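Budgeting for gripper pads and spares on a two-arm tabletop cell
Posted in: Equipment planning

Rasmus Stankevičius

I am writing the November purchase request for a two-arm cell and need a sanity check on the consumables line. The tasks are small tableware handling: forks, spoons, a jar, a bowl on a plate. Two parallel-jaw grippers, one wrist camera each, one head camera.

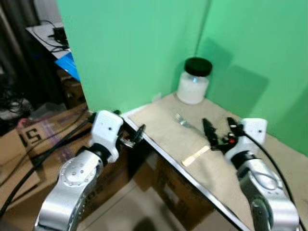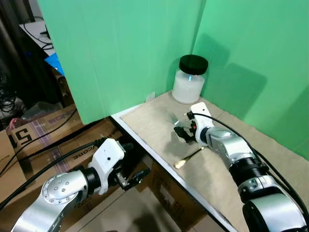
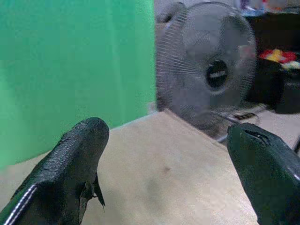
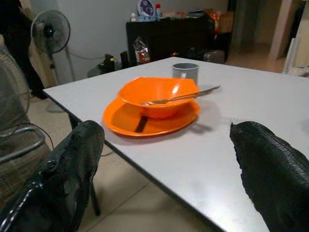
The arms are already covered by a different budget. What I have left is 300 euros per quarter for finger covers, cables and backdrop panels. Besari quotes 29 euros per set of covers, Ozoliņš quotes 60 for a molded version. Is the molded one worth double? And how many sets should I hold in stock?

Deividas Juška

Work it out per hour of running, then compare. We log hours per set on a spreadsheet and replace at a fixed interval. Our cheap covers last 30 hours on flatware. Thin metal handles are hard on them – the edge loads a narrow strip of the pad and the cover starts to tear from there. Molded covers went past 60 hours for us, so on price alone the two come out nearly even. The difference is labor. Changing a wrapped cover takes us longer than changing a molded one, and the gripper zero has to be checked afterward either way.

I would buy one molded set per gripper plus one spare, and keep a few cheap sets for trials where you expect damage. Get the supplier to confirm the finger width in writing before you order. Drultlow changed theirs between batches and we had to send a box back.

Put wrist camera cables on the same request. They flex on every move and the lead time is worse than for the covers.

Plalinard

just buy the cheap ones and more of them. we did and it's fine

Rasmus Stankevičius

Thanks. I will go with the mixed order and start an hours log. The cable item was missing from my sheet, so I have moved the panels to next quarter to make room for it. Deividas, do you replace both fingers of a gripper together or only the worn one?

Deividas Juška

Both together. Uneven pad thickness shifts the grip center, and you will see it first on the spoon.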